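Papers > Automation in Practice > Manipulation Cells
Abstract Sections Figures References Comments

4. Cell configuration and upkeep

4.1 Fixture and gripper

The Ostiddale cell has a single arm with a parallel two-finger gripper, working over a white table against a white wall. Retail snack packs are presented on a clear acrylic stand with stepped tiers, held together with small metal screws. The wrist camera is fixed so that both fingertips stay in view at all times, which lets the operator check a grasp without leaving the console. Film-wrapped goods were the hardest to set up for, as the wrapper bunches under the fingers well before they bear on the product inside.

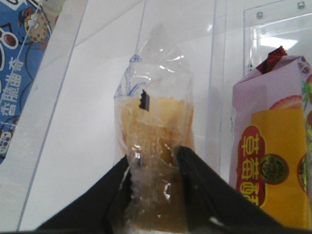
Figure 4a. Wrist camera view of a clear-wrapped baked item held low between the fingers, with packs to either side.

Closing force was set by hand for each pack type and stored in the Varkomus controller as one of 18 grasp profiles. The profile for clear film uses the lowest force and the slowest closing speed. Urban and McKinnon tuned it over one shift in April, and it has not been altered.

4.2 Fingertip alignment
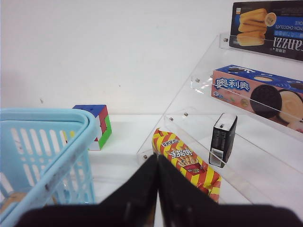

Alignment is checked at the start of each shift and again after every 2,000 cycles. The arm is driven to a fixed pose above the table, the fingers are closed with nothing between them, and the operator inspects the tips on the wrist camera. A thin sliver of light can remain where the tips meet, as it does in this view, and the operator compares it with the reference still saved at commissioning. If the gap has widened, the finger bolts are loosened, the tips are re-seated against a Marchand gauge block and the bolts are torqued again. The basket and stand are left in position during the check. Over the study period the log shows 229 checks, of which 44 led to re-seating.

4.3 Grasping by the end seal

Packs with a stiff crimped end can be taken by the seal instead of the body. The approach is slower, and the finger faces must be clean, so they are wiped with isopropyl alcohol before the profile is loaded. Stand screws are nipped up at the same time. Overtightening crazes the acrylic around the hole, and one side panel had to be replaced for this reason.

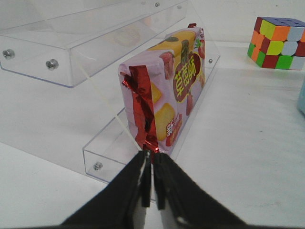
Figure 4b. Fingers closed on the red foil end of an upright strawberry snack pack at the acrylic stand.

The seal profile also depends on where the stand sits on the table. Its corners were marked in pencil at first and later with locating pins supplied by Plondance. Any move of the stand requires the taught points to be run again at reduced speed.

Comments (3)

Sheldon Wong, Mar 9, 2024
Did you try a softer pad on the fingertips before dropping the force for clear film? We had good luck with silicone, though it wore out quickly.

Ezequiel Olmedo
We tried one. It picked up crumbs and threw off the alignment check, so we went back to bare fingers.

Iraklis Koutsoukos
Could you post the torque value for the finger bolts? I can't find it in Section 4.2 or the appendix.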